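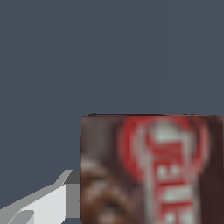 Fig. 4-1. Dark brown package on a gray surface.

4. Installing the Brisden Crack and Tilt Monitor

Read this section before you go up the ladder. Section 3 covered choosing the wall. If you skipped it, the wall you are standing in front of is probably the one with the easiest parking.

4.1 Before you start

The monitor measures movement between two points of a building. It does not hold the building up. If an engineer has told you to prop a wall, prop it first and come back to this page afterward.

You will need the sensor head, the target plate, both anchor packs, a drill with an 8 mm masonry bit, a stiff brush and the site tablet. You will also need the room number as it appears on the drawings, which may differ from the one on the door.

CAUTION: Check for cables and pipes before drilling. School walls in particular have been added to by several generations of electricians, not all of whom were on speaking terms.

4.2 Fixing the sensor head

1. Brush the wall on both sides of the crack until you reach sound masonry. Paint is not masonry. Neither is filler.

2. Hold the template across the crack with the arrow pointing up. Mark the four holes.

3. Drill each hole 14 mm deeper than the anchor and blow out the dust. Wear the goggles while doing this.

4. Fit the anchors and tighten by hand, then a quarter turn with the wrench. If the anchor spins, the hole is too big. Move the template and start again.

5. Screw on the sensor head, then the target plate on the far side of the crack. The gap between them must be 19 mm. Use the gauge in the lid pocket.

NOTE: Do not fix both parts to the same side of the crack. The readings will be beautifully steady for years.

4.3 Setting the zero

1. Switch on the head and wait for the green light.

2. On the tablet, open Zinix and choose Add Point. Enter the floor, room and wall.

3. Step back and tap Set Zero. Stay off the ladder until the second beep. The sensor is quite capable of measuring you.

4. Write the zero value on the wall label in pencil. Marker fades in sunlight, as Abilio Montoya found on the south stair in March.

Zero is set once. Resetting it later makes the graph look healthier and has no effect on the wall.

4.4 Alarm levels

The structural engineer for the job decides the alarm levels. Enter them exactly as given on the sheet, including the units. Leave the alarm contact blank and the software will send every alert to whoever installed it, at whatever hour the building chooses.

The head stores 2000 readings. When the memory is full it overwrites the oldest, so download before that happens if the site has no signal.

CAUTION: Never mute an alarm to finish a pour, a lesson or a lunch. Clear the area and call the engineer.

4.5 Handover

Send the signed point sheet to Chaimae El Ouafi at the Eneck office. Keep a copy on site. For tilt plates on steel columns, go to Section 5.

Section 4 last revised Nov 13, 2024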